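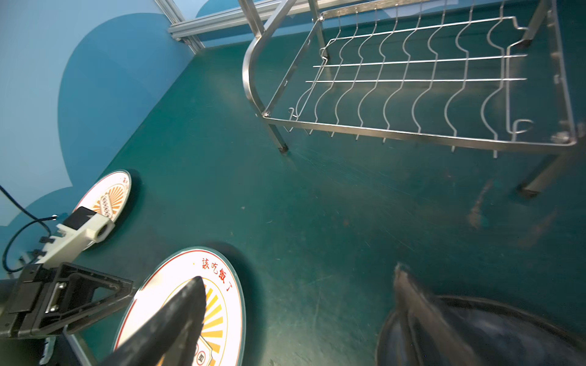 The rack with two of the plates, one of them the 該吃飯了 one

Home Forums Kitchen & Dining Storage Log in

3 min read

Dish rack with wavy wires: do plates stand up in it?

mulligan_shed
Got this stainless rack second-hand and I'm not sure about it. Instead of straight slots it has S-shaped wires across the top. The frame is tube, four legs with dark rubber feet. My dinner plates lean over and touch each other. Side plates are fine. Is it meant for plates at all, or is it for bowls and cups?

Griker
It's for plates. Put the big ones in every other gap. You lose half the space but they stop touching.

tealeaf80
Disagree. I had one with wavy wires for 2 years and it never held a dinner plate properly. Good for saucers and lids. I went back to a plain wooden one.

mulligan_shed
Tried every other gap. Better, but the one at the end still tips.

Montserrat Arellano
How deep are the plates? Flat ones slide, anything with a bit of a lip sits against the wire. I'd start at the end away from the curved handle and work back. Also check the feet. If one is worn the whole thing leans and you end up blaming the wires.

mulligan_shed
Feet are all there. Will put a level on it tonight.

Jhosep B
Off topic, but where are the plates from? The characters say "time to eat". My aunt had a set with a red rim and I've been looking for something like it.

mulligan_shed
Market stall in Skilgate, a box of 14 for not much. No idea who made them. I can ask next time I'm over.

Jhosep B
Please do. I'd take a few.

Griker
I wouldn't put printed plates against bare metal wire every day. Mine got grey marks along the edge.

tealeaf80
Those marks come off with bicarb and a damp cloth. It's metal rubbing off on the glaze, the print is usually fine.

Griker
Not on mine they didn't.

mulligan_shed
Level says it's out by a couple of millimetres at one corner. Packed it with a bit of card for now and the end plate stays put. I'll leave the bowls for the worktop.

We use cookies to remember your login. Accept Manage settings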